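The Year I Tried to Own Fewer Chargers

I have a drawer. You have one too, so don't look at me like that. Mine is the second one down in the kitchen, and until March it held every charger, cord and adapter I had been handed since college, knotted into something you could have moored a boat with.

What set me off was a weekend trip to Grirnden. I packed 11 cords for two nights. My phone died on the first evening anyway. The one cord I needed was at home, plugged in behind the couch, charging nothing. I bought a replacement at the gas station for 20 dollars and it worked as long as I held it at an angle, like a man trying to get a ballgame on an old radio.

So when I got back I tipped the drawer out on the floor and made rules. If I couldn't name the thing it charged, it went. If the thing it charged was also in a drawer, they both went, together, like old married people. I found the charger for a Hindura electric razor I gave to Goodwill two apartments ago. I found three identical cords still in their twist ties, which I must have been saving for a special occasion. I found a plug for Europe. I have been to Europe once, and I bought a different plug at the airport.

The sorting took an evening. Getting rid of the stuff took a month, because our town won't let you put it in the trash, and the recycling counter at Petkov Hardware is open only when I'm at work. The bag rode around in my trunk until I stopped noticing the rattle, and then I noticed it again, and then I took a long lunch.

I did keep a few things. Everything that survived now has to charge in one place, on the table, where I can see it and feel judged by it.

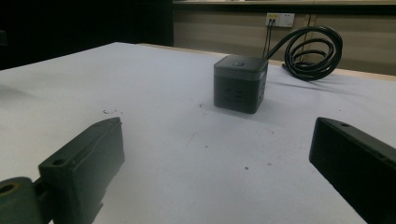 A reader wrote in after my last post on this to say that one charging spot is fine until you live with a teenager, and that in her house the good cord has been missing since Thanksgiving and she has started hiding a spare in the oatmeal. I've thought about the oatmeal a lot. It's better than any system I've come up with, and I have come up with several.

My own trouble is the bedroom. Under the rules the phone stays on the table at night, so I needed an alarm clock, so I bought a Bidus, the plain one. It came with its own cord, with a plug on the end that fits nothing else I have ever owned. I stood there holding it for a while. It also came with a 50-page manual, most of it in languages I can't read, and I put that in the drawer, seeing as there was room.

Results so far: I can close the drawer without using my hip. I've lost one cord and regained two, which I'm not going to look into. I sleep a little better, or I tell people I do. The Bidus gains a couple of minutes a week, so by fall I should be getting up early.

Next I'm supposed to do the cabinet with the plastic lids. I opened it, looked, and closed it again. Maybe after the holidays.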